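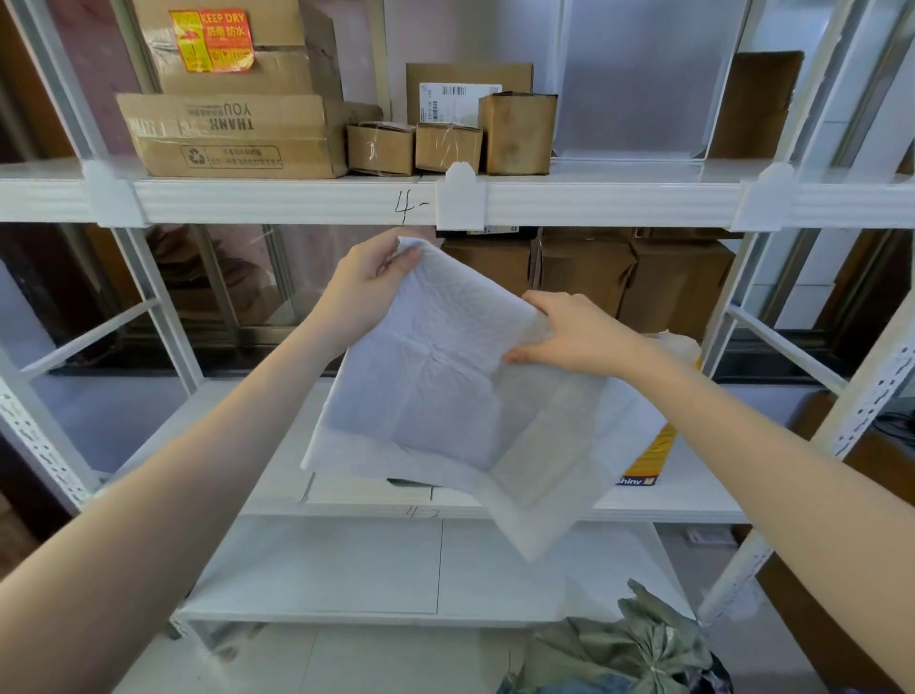 Lai-ching Peng asks that every store print this section and keep it by the receiving desk, as the pickup settings in Jolero are the ones most often left at their defaults.

Section 4. Setting up customer pickup

Before you start, sign in as a store manager. Staff accounts can view the pickup settings but cannot save them. Finish the store profile in Section 2 first.

4.1 Turn on pickup

1. Open Settings and choose Orders.
2. Select Pickup, then switch it on for your store.
3. Enter your opening hours. Leave the field blank for any day you are closed.
4. Set the hold period. The default is 14 days. The longest period allowed is 30 days.
5. Click Save. The word Active appears next to the store name.

Note: A change to the hold period applies only to orders received after you save. Orders already on hold keep their old date.

4.2 Create shelf codes

Each order is given a shelf code when it is checked in. Codes have a letter for the shelving unit and a number for the shelf, such as B3.

1. From the Pickup page, select Shelf Codes.
2. Enter a letter and the number of shelves for each unit.
3. Click Create, then print the code sheet.
4. Tape each code at eye level where you can, or to the front of the shelf.

Caution: Do not reuse the code of a shelf you have removed until all orders assigned to it have been closed. The system will send the customer's notice with the wrong location.

4.3 Check in an order

1. Select Check In and scan the label.
2. Compare the name on the screen with the name on the label.
3. Choose a shelf code and put the order away.
4. Click Notify. The customer gets a text or an email, depending on the choice made at checkout.
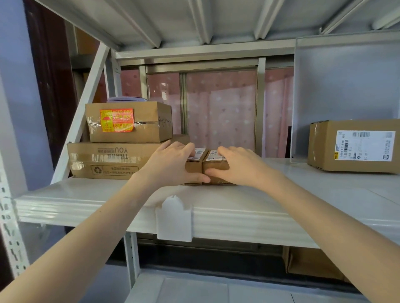
What happens if a customer has two orders on hold at the same time?
Each order keeps its own shelf code and its own hold date. Both are listed when you search by the customer's last name, and you can release them together by checking both lines before you click Release.

4.4 Release an order

1. Ask for the order number or a photo ID.
2. Search for the order and check that the status is Ready.
3. Scan the label again. If the screen shows error 102, the label belongs to a different store; set the order aside and call the Gurno help line.
4. Have the customer sign on the screen, then click Release.

Caution: Release cannot be undone by staff. A manager can reopen an order from the History page until the end of the same business day.

4.5 Expired orders

Orders past the hold date move to the Expired list overnight. Print the list each morning, pull the orders, and mark each one Return. Stores that ship returns through Tavares should also print the return slip, found under Reports.

Settings for text messages are in Section 5.

Revised May 2022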